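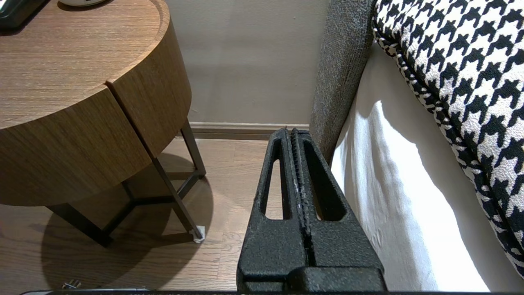 Figure 1. Gripper fingers at the bedside position, between the side table and the bed frame.

Plenton manipulation unit, progress report to the Ancombe program office
Prepared by Min-kyu Sung, reviewed by Anastasia Andreadis
Reporting period ends 5th November

Status

The unit remains in service in the furnished test bedroom. Work in this period covered the end effector, the wrist camera alignment and the cable routing on the last two joints. No change was made to the base or the lift column. The machine logged 202 operating hours, against 254 planned. The shortfall is explained under Downtime.

End effector

The molded fingers fitted in July were kept. They are the slotted pattern, black, with a textured inner face. Inspection found light scuffing along the inner edges and no cracks at the root of either slot. With the gripper closed, the pads meet along the lower part of the fingers and the rounded tips stand slightly apart. The tip gap is within the limit we set for drawer work and was left alone. We check it with a feeler gauge at the start of each shift and enter the reading on the cell sheet.

Finger screws are torqued at every change and marked with paint pen. Two screws on the left carrier had backed off by a quarter turn at the mid-period check. Both were cleaned, refitted with medium thread locker and rechecked after 31 hours, with no movement.

Wrist camera

The camera bracket was re-shimmed after the hand-eye calibration drifted. Residual error at the fingertips is back under the threshold in the acceptance plan. Calibration now runs with the gripper closed, as the fingertip seam gives a repeatable reference in the lower part of the view. The old routine with the gripper open has been removed from the menu.

Exposure is still a weak point. On pale oak under direct light the upper part of the view saturates and edge detection drops out, while the arm's own shadow on the wood is sometimes taken for a boundary. Fixed exposure helped with the first problem and made the second slightly worse. A revised shadow mask, supplied by Galanis, is on the bench and has not been run on the unit.

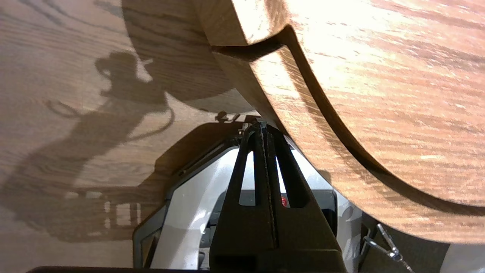
Downtime

Nearly 39 hours were lost to one fault. The wrist harness chafed at the strain relief and gave intermittent encoder errors on the last joint. The harness was replaced from stock, the clamp was moved toward the elbow, and slack was reset with the wrist at full rotation in both directions. The balance of the shortfall was scheduled calibration time that had been left out of the July plan.

Spares

One harness and one set of fingers remain. A second harness is on order from Brida. Finger carriers are not stocked, and we ask that one pair be added to the next purchase.

Next period

Run the shadow mask on the unit and report saturation and false edges separately.
Repeat the harness inspection at the new clamp position.
Revise the plan hours to include calibration.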